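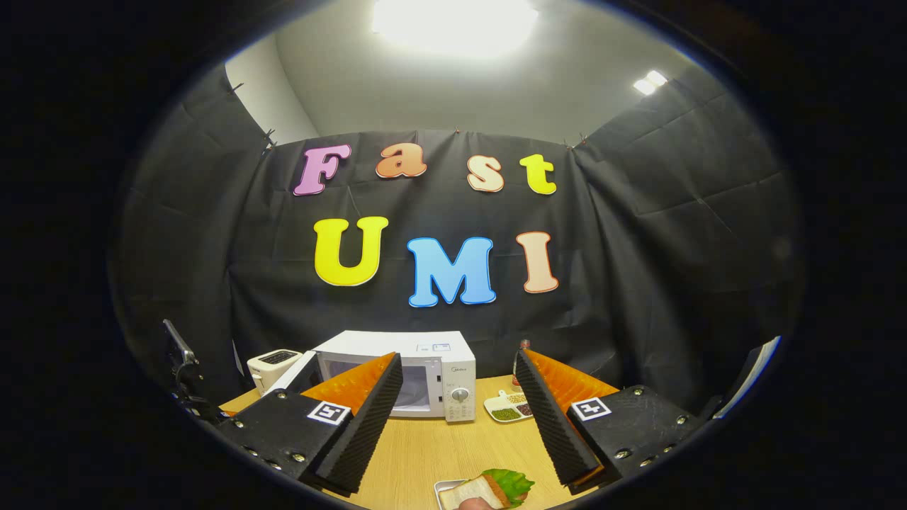

**Delia Ghiță**, kitchen gear reviewer

# Nelton steamer pot, 4 months in

Bought this in June after the old bamboo steamer finally went mouldy for good. Wanted something I could put in the microwave on weeknights and not think about. Paid full price, no freebie, nobody sent me anything.

Short version: good for veg, good for fish, average at rice, annoying lid. Would buy again on sale. Probly not at full price.

**What you get**

Base, basket, lid, a little booklet. Booklet is mostly pictures of dumplings. The cooking times are in there but buried on the last page in tiny grey print, so I've copied mine onto a bit of card and taped it inside the cupboard door. Base holds enough water for one round of anything. Basket lifts out by two side tabs, which get hot. Use a tea towel.

It's a plain off-white colour. Picks up turmeric straight away. Mine has a yellow ring from the first week that hasn't shifted, bicarb, sun, lemon, nothing. Doesn't bother me much but if you're fussy about that sort of thing get the dark one.

**Veg**

Where it earns its spot. Broccoli 4 minutes, still has some bite. Green beans 5. Carrots cut into coins, 6 and then leave the lid on for a bit while you do the rest of dinner. Spinach I just do for 90 seconds and squeeze it out over the sink.

Corn is a squeeze. Have to snap the cobs in half. Not a big deal.

Spuds were a let down. Small ones came out fine outside and chalky in the middle, tried a few times with more water, cut them smaller, still patchy. Gone back to the stove for spuds.

**Fish**

Didn't expect much. Best thing it does. Bit of white fish on a few slices of ginger, spring onion over the top, splash of soy after. Comes out soft, doesn't fall apart when you lift the basket. Smell does hang about in the lid though. Soak it in hot water with vinegar the same night or you'll have fishy beans tomorrow.

Salmon dries out quicker so I knock the time back and check it.

**Rice**

Meh. It's edible. You take the basket out and cook in the base, and it boils up through the vent every single time unless you drop the power right down, and then it takes as long as the stovetop anyway. My Mihăilă rice cooker is ancient and still does it better. Skip.

**The lid**

My main gripe. It has a clip each side and the left one was stiff from day one. Now it's loose. Still shuts but you hear it pop up halfway through cooking. Emailed Nelton, got a reply pretty fast, they offered a new lid if I covered the postage. Postage was silly for a bit of plastic so I havent bothered. Might yet.

The steam vent is a slider and gets gunk in the track. Old toothbrush sorts it.

**Cleaning**

Top rack is fine. Basket holes are big enough that rice doesn't wedge in them, unlike the Wuvia one I had before, which I used to go at with a toothpick. Dry it properly before stacking or the base gets that closed-up smell.

**Against the others**

- Wuvia: cheaper, thinner, warped on me. Lid was better.
- Lelta: borrowed my sister's for a weekend. Bigger, so fits whole cobs, but hit the sides of my microwave and wouldn't turn. Measure your plate first!

**Who it suits**

One or two people, small kitchen. For a family you'd be doing everything in two goes and the first lot's cold by then. Also fine for an office kitchen if yours has one and people are decent about washing up.

Will update if the other clip goes.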